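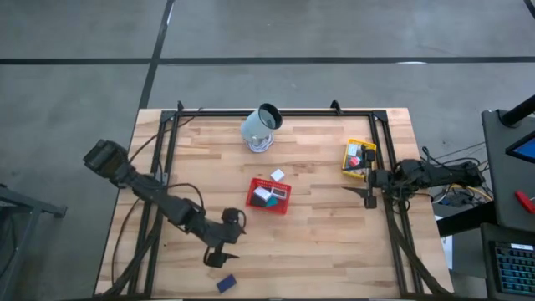 By Lorna Petrakis
Contributing film writer

I should say up front that I drove four hours to see two movies I could have watched on my couch, and that I'd do it again next weekend if my car were in a better mood. The movies were Cakine and Bạch, which the Bestlow in Movthorpe was showing back to back on a Sunday afternoon in May, and I had been putting both of them off for most of a year. People kept recommending them to me in that careful voice people use for movies about illness. You have to be in the right place for it, they'd say. I was never in the right place for it. I was usually in the kitchen.

So when a friend mentioned the double bill, with an intermission and pie, I thought, fine, let somebody else decide when I'm ready.

Movthorpe has 3,666 people, according to the sign as you come in past the feed store, and one movie screen. The Bestlow is the kind of theater where the popcorn comes in a paper bag with the top folded over and the person tearing your ticket wants to know how far you came. It has deep red seats that have been re-covered by someone who was learning as they went, and a balcony that is open only when it rains, for reasons I asked about and still can't repeat correctly. (There is a bucket involved.) The matinee began at one, with a short welcome from the stage and a reminder that the lobby would stay open the whole time for anyone who needed to step out and sit for a bit. Nobody made a fuss about that. A few people did step out, later, and came back in, and the rest of us pulled our knees to one side to let them by.

Cakine went first. If you haven't heard of it, and there's a good chance you haven't, it follows a school bus driver in her forties who has a panic attack at a railroad crossing with a bus full of second graders behind her. Nothing happens to the children. Nothing happens to the bus. She gets them all to school, eight minutes late, and then she can't make herself pull out of the parking lot. The movie is named for the made-up word her daughter used as a toddler for the hour before supper, when everyone is tired and the light goes funny, and it takes its time telling you that, so I hope I'm forgiven for telling you now.

What I loved, and I really did love it, is how boring the movie lets recovery be. She fills out forms. She waits on hold. She has a session with a therapist who is decent and a little distracted, and then another one that goes better, and in between she rearranges a pantry. I have seen so many movies in which a panic attack is a whirl of spinning cameras and ringing ears, and in which it is over by the next scene, and I'd come to think of it as a kind of weather effect, like a thunderclap over a haunted house. Cakine does the attack once, at the start, with the camera held still on her hands. After that we only see her arranging her life so as not to have another. She takes the long way to the grocery store. She parks facing out. She starts saying no to things in a bright voice. My sister did the bright voice for two years and I didn't catch on until well into the second, and I sat there in my re-covered seat wishing I'd seen this movie back then.

The whole thing was shot in 29 days, I read in the program, and you can feel it in places. There's a subplot with a neighbor and a fence that seems to have lost its middle. The music leans on you in the last stretch when you'd rather be left alone. And I could have done with less of the husband, who is written as so patient that I began to suspect him of something. I'd have liked one scene where he gets snippy about the car. People who love someone with an anxiety disorder do get snippy about the car, and they feel bad, and they go out and fill the tank, and there's a whole movie in that too.

Then came intermission, 20 minutes on paper and closer to double that in practice on account of the pie. I had the rhubarb. I ended up on a bench beside a couple who had seen Cakine before and were back because he had wanted to watch it again with her next to him, and he told me this while looking at his fork. She patted his knee and asked me whether I was going to finish my crust.

I'd worried about putting Bạch second. It's the heavier of the two, and it's quieter, and it's subtitled for long stretches, and I'd have guessed you would want it first while everyone was fresh. I was wrong about that. Having been softened up by the first movie and then fed, the room was ready to sit still.

Bạch is a family story told across one week, in a house where the grandmother has stopped recognizing the upstairs. She knows the kitchen perfectly. She can still cook in it better than anyone. But she stands at the bottom of the stairs as if they belonged to somebody else's home, and the family, which is crowded and loving and worn out, has to work out where she is going to sleep. That's the plot. The grown children argue about a bed. They argue in Vietnamese when they think the teenagers aren't listening and in English when they want to be polite, and the teenagers, who are always listening, have ideas of their own that no one asks for until the fifth day.

There's a stretch near the middle I keep going back to. The grandmother is shelling peas at the table and the oldest son sits down across from her and starts to explain, very gently, the decision they've come to. She listens to all of it. Then she slides half the peas over to his side. He looks at them for a while and starts shelling. It goes on longer than you expect, and there isn't any music, and somewhere behind me in the Bestlow a man blew his nose with real commitment.

Movies about dementia often get told from inside the fog these days, with rooms that change color and actors swapped out from one scene to the next, and some of those have knocked me flat. Bạch stays outside. We never learn what she sees when she looks at the stairs. I found that hard for the first half hour and then I found it respectful, and by the end I was grateful, having spent a lot of my own grandfather's last spring making up my mind about what he was thinking and getting it wrong in ways that mostly comforted me.

I don't know that the two movies were meant to talk to each other. The program notes say only that they were both favorites of the people who pick. But watched in one sitting they do seem to share a worry, the one about how much a household can quietly bend around one person before somebody says so out loud. In Cakine it's the person who is ill who finally says it. In Bạch it's a fifteen-year-old with her mouth full. I laughed, and so did most of my row, and then we all felt it land.

A practical word, in case you're thinking of seeing either one. Cakine opens with the attack, and it's frank, so if that's a tender spot for you, come in six minutes late and you'll follow the rest just fine. Bạch has a hospital scene in its last third and a fall that we hear from another room. Neither movie is cruel. Both are better with company, or at least with strangers breathing nearby, and I'd try hard to find them on a screen before giving in to the couch.

We came out a little before six to that washed-looking evening light, and people stood on the sidewalk much longer than they needed to. The couple from the bench waved at me from their truck. I called my sister from the parking lot, and she picked up, and asked why on earth I was in Movthorpe, and I told her about the pie first.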